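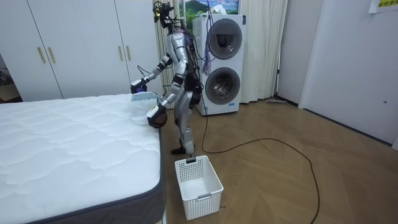
Making the Bed Without Losing the Will to Live

A bare mattress has a way of making an otherwise respectable home look as if the bailiffs have been. You strip the bed at eight in the morning, full of good intentions, and at eleven at night you are standing over the same quilted white rectangle wondering whether a coat would do as a blanket. I have slept under a coat. It has buttons.

What follows is the way we do it in our house, after many years of doing it badly.

Before you put anything on

Leave the mattress uncovered for an hour or two with the window open. People will tell you this is for airing, and it is, but it also lets you have a proper look at the thing. Run a hand over the stitching. Crumbs settle into the dips of a quilted top, especially the wavy sort, and no sheet yet made will hide a piece of toast from the small of your back. Use the soft brush on the vacuum cleaner and go along the stitching, then across it.

Do the sides as well. A dark grey border looks very smart in the shop and then shows every bit of pale fluff in the house. A barely damp cloth, wiped in one direction, lifts most of it. Wipe it in circles and you will make felt.

If you find a stain, dab it. Cold water first, a drop of washing-up liquid second, patience third. I once poured a good glug of stain remover on a spot the size of a penny and ended up with a clean patch the size of a dinner plate, which drew far more attention than the spot ever had.

Which way round is it?

Fitted sheets are very nearly square and take advantage of the fact. The label is usually at a bottom corner, though mine are at the top left on one set and missing entirely on another, having been cut out by someone who found it scratchy (me). Sew a short stitch of coloured thread inside the hem at one foot corner. It takes a minute and it survives any number of washes.

Now start with a far corner, the awkward one. Everybody begins with the near corner because it is there, and then has to haul the last one over with their knees while the first one pings off. Do the far corner, then the corner diagonally opposite, then the other two. Push down on the mattress near the edge with one hand while you tuck with the other. It gives you a bit of slack, and saves your fingernails.

If the last corner still will not go, the sheet is too shallow. Measure the side of the mattress before you buy another. Mine is 35 centimetres deep once the topper is on, and I went through a whole drawer of sheets meant for something thinner before I thought to fetch a ruler.

The basket

Get a rigid one. Plastic with small square holes in the sides is ugly and perfect: the air gets through, it wipes clean, and there are cut-out handles, so you can carry it on one hip and open the door with whatever you have left. The soft folding kind collapses at the top of the stairs.

Put it on the floor by the corner of the bed when you strip, and drop things straight in. Pillowcases go inside the duvet cover? No. I know it looks neat. They will come out of the wash as a damp ball in one corner, still smelling of scalp. Button the duvet cover up before it goes in the machine, and keep the pillowcases well outside it.

If you have your washer and dryer stacked one on top of the other, check both drums before you start a load. Then run a finger round the rubber seal. I have recovered three pillowcases from ours over the years, along with a sock I had already held a sort of funeral for.

Floors under the bed

Ours is a wooden one laid in herringbone, and a lovely thing it is, apart from having several miles of joins for dust to live in. Vacuum along one arm of the pattern and then along the other. Do this after the bed is stripped and before the clean sheets arrive. I did it the other way about for a whole winter and slept in the results.

Stop dragging the bed, too. Felt pads under the legs cost next to nothing and want changing every February or so, when you notice they have slid off and are stuck to the floor half an inch from where they should be.

Folding the fitted sheet

My neighbour Duván Arango can fold one into a flat rectangle with crisp edges. He has shown me how. You tuck the corners into one another, lay it on the bed, fold the curved edges in and then fold the lot in thirds, smoothing as you go. His looks like something from a hotel. Mine looks like a poorly wrapped fish.

So I put the folded flat sheet and the folded fitted fish inside one of their own pillowcases, square it off with a pat, and stack it in the cupboard with the open end at the back. Clean sets go to the bottom of the pile and you take from the top, otherwise the blue ones get all the work and the stripy ones come out every third Christmas.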